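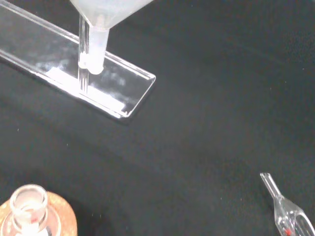
I spent most of October on one problem: our planner did not know where the glass was. We do powder transfer with two arms, and for this kind of task almost everything on the table is transparent. The depth map sees black cloth where there should be a wall, so the planner is happy to drive through it.

My first idea was to collect more data. I labeled 1,000 views by hand in Farkavura, our small annotation tool, and trained the segmentation again. The masks got better at the rims and stayed poor in the middle of the flat parts. I was a little disappointed – it was a lot of clicking. 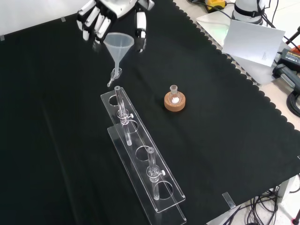
Sarahí Ventura wrote to me after my last post that I should stop asking for a full mask. In her opinion the rims are enough, if the tracker keeps a model of each object and only fits the edges. I resisted this for a week, and then I tried it on a Friday evening.

She was right. Now the wrist view gives edges, the head view gives a rough pose, and Jugah (our pose tracker) joins them at 10 updates per second. If the two views disagree by more than 2 millimeters, the controller slows down and waits.

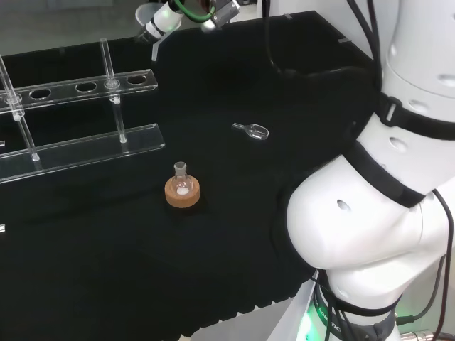
Rack, flask and spoon on the black cloth, from the head view.

The planner side needed less work. I inflate each fitted model a little and give it to the collision checker as a normal solid. It costs 26 milliseconds per query, and I can live with that.

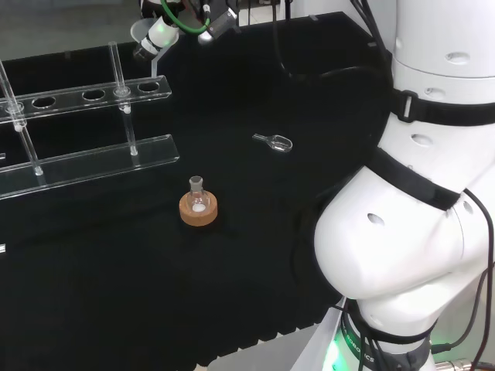 What I still don't like is how the tracker treats flat objects. A tall thing gives many edges from every angle, and the fit is stable. The small glass spoon lies flat on the cloth, with only its thin outline to work with, and for such a shape the fit can flip the handle and the bowl. I added a check on the width at both ends – it is ugly, but it stays until I write something better. The code is in the Sorby branch, please read the notes before you merge.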